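Jesstead Desk and Bench Mats: Frequently Asked Questions

Last revised May 29, 2024

What sizes are available?
Jesstead mats are sold in three widths. The largest is 200 cm. All widths are supplied rolled and can be trimmed with a utility knife and a steel rule. Cut from the face side in several light passes.

The mat will not lie flat. Is it defective?
No. Sheet material that has been stored on a core keeps some curl. Unroll the mat face down on a clean, level surface, weight the corners, and leave it overnight. Turn it over the next day. Do not use a heat gun or a clothes iron. If an edge still lifts after 3 days, contact the dealer.

Can I glue the mat to the table?
Permanent adhesive is not recommended. It prevents cleaning underneath and voids the exchange terms. Removable double-sided tape along the back edge is acceptable on painted or sealed tops. Test the tape on a hidden spot first.
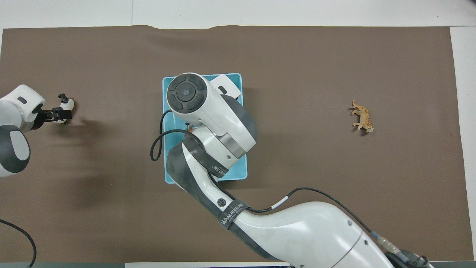

Leave a margin between the mat and the edge of the table. A mat that overhangs will crease along the line of the edge, and the crease cannot be removed. When trimming to size, measure the tabletop at both ends, as many tops are not square.

What is the difference between Keria and Riquelme?
Keria is the smooth finish, intended for writing and paper work. Riquelme has a fine grain and holds small parts better. Thickness and backing are the same.

How do I clean it?
Wipe with a damp cloth and mild dish soap, then dry. Acetone, paint thinner, and abrasive pads will damage the finish. Ink should be removed the same day with rubbing alcohol diluted 1:1 with water.

Can I put hot items on it?
The surface is rated to 112 °F for continuous contact. Use a trivet under mugs and a proper stand for soldering irons.

Can I return a trimmed mat?
Trimmed mats cannot be returned. Uncut mats may be sent back to Prokness within 17 days of delivery, rolled with the face outward. Folded mats are not accepted.

Are cut samples available?
Yes. Sample orders are not shipped in July.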